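Overgaard Faltstation nach einer Saison in der Textilaufbereitung
Erfahrungsbericht, Einsatz in einem Secondhand-Betrieb

Wir bereiten bei Henov gebrauchte Oberbekleidung für den Wiederverkauf auf. Im Dezember kam die Overgaard dazu, eine Station mit zwei Greifarmen, die Jacken und Mäntel auf einer Bahn auslegt, faltet und in Kisten schiebt. Angeschafft wurde sie für die Standardware. Bis dahin haben zwei Leute pro Schicht nur gefaltet.

Die Einrichtung hat länger gedauert als im Angebot stand. Die Software von Skernanero will für jede Warengruppe eigene Faltpläne, und die mitgelieferten taugen nur für glatte Stoffe. Insgesamt haben wir 101 Stücke von Hand vorgeführt, bis der Plan für Steppjacken lief. 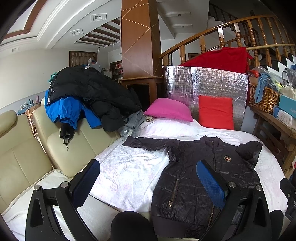
Bei Ärmeln, die unter dem Rumpf liegen, bricht die Station oft ab und ruft jemanden. Das kostet Zeit, ist mir aber lieber als ein eingerissener Reißverschluss. Kapuzen mit Kordel gehen bei uns weiter von Hand. Im besten Monat kamen 2428 Teile aus der Station, davon gingen 545 noch einmal zurück auf den Tisch, meistens wegen schiefer Kragen.

Für die Belegschaft hat sich die Arbeit verschoben. Entlassen wurde keiner, die Faltplätze sind jetzt Prüfplätze: Taschen leeren, Nähte ansehen, Flecken markieren. Die Schultern danken es. Dafür steht man mehr und muss öfter wegen einer Störmeldung unterbrechen, und das stört einige Kolleginnen mehr als früher das Falten. Wer gern im eigenen Tempo gearbeitet hat, wird damit nicht glücklich. Wir wechseln inzwischen nach der Mittagspause die Plätze, seitdem gibt es weniger Beschwerden.

Der Service über Bisberg ist in Ordnung. Ersatzpolster für die Greifer kamen schnell, die Anleitung zum Wechsel gab es allerdings nur auf Englisch. Laut ist das Gerät nicht, man kann sich daneben normal unterhalten.

Plus: sauberer Stapel bei Westen und dünnen Jacken, Entlastung beim Heben
Minus: Einlernen dauert, Störmeldungen, dicke Wintermäntel nur mit Hilfe

Vier von fünf Punkten für glatte Ware, drei für alles Gefütterte. Für kleine Läden mit gemischter Ware würde ich vorher unbedingt einen Probelauf mit eigenen Stücken verlangen.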